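Equipment planning (small robotics labs)

From the Vosora open handbook. This article needs more sources on leasing.

Equipment planning in small robotics labs is the work of deciding what to buy, when, and out of which pot of money. Covers arms, grippers, cameras, compute, spares, and the everyday items the robots handle. Sometimes called kit planning or, in older Vosora notes, the buy sheet.

Overview

Most small labs plan by the year. List goes in before the budget closes, usually December, and gets cut once or twice after that. Large items first (arms, workstations). Consumables last, and usualy too low. Handbook practice is to plan by task instead: pick the task, write down everything it touches, price the lot. A dish-handling task needs an arm and a gripper, yes, but also plates, stands, a table surface, lighting, and storage for all of it.

Cost categories

Capital. Arms, bases, control boxes, workstations. Quotes vary with warranty and shipping, so compare landed price only. Import duty is the line most often left off.

End effectors. Grippers and fingers. Fingers wear, so they belong under consumables, although many finance offices will not allow it. Indeo lists its finger sets separately from the gripper body; the Skarnosov catalog bundles them. Read the quote twice.

Sensing. Wrist cameras, fixed cameras, cables, mounts. Cables fail before cameras do. Order 2 spares per camera position at the start.

Task objects. Plates, bowls, cups, stands, trays, cloths. Cheap one by one, not cheap over a year. Shades and finishes go out of stock, and a plate swapped halfway through a project can spoil a comparison. Buy the whole run at once from one batch. Matte and glossy pieces both worth having, also something clear, acrylic or similar, as transparent items are hard for most vision systems. Scuffed pieces stay in use unless the protocol says otherwise.

Facilities. Power, network, table, floor space, fencing where the risk assessment calls for it. Often paid by the building and not the project. Get that in writing.

People. Operator hours. Largest cost in many plans, missing from many plans.

Lease or buy

Leasing suits projects under 2 years. Buying suits anything longer, or any lab that modifies its hardware, as most leases forbid drilling or rewiring. Venkataraman, the mid-size supplier, offers a lease with buyout at the end. Terms change each year, check the current sheet.

Contingency

Handbook figure is a tenth of capital. Labs doing contact-heavy work go higher. Hold it as its own line; spread across the others it tends to vanish at the first cut.

Common errors

Ordering the arm before the table is measured. Software licences priced for one seat. No lead time for customs. Training left out. Single spare finger set for 2 arms. Task objects bought on a personal card and never claimed back, so next year's plan shows them as zero.

Review

Plan is checked against spending at mid-year. Anything over its line gets a note, not neccessarily a cut. Section drafted by Zubaida Paracha, lease part by Shoaib Mohmand.

See also: Spares register; Quote comparison sheet; Disposal of equipment
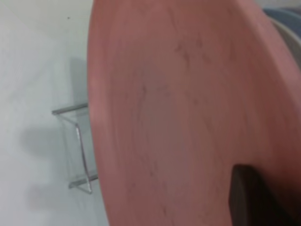
Samina Orakzai: The tenth for contingency is too thin for a first-year lab. We burned through ours by spring, mostly on fingers and shipping, and had to borrow from the compute line. Could the article give a separate figure for new labs? Also the duty point should be higher up, it caught us badly.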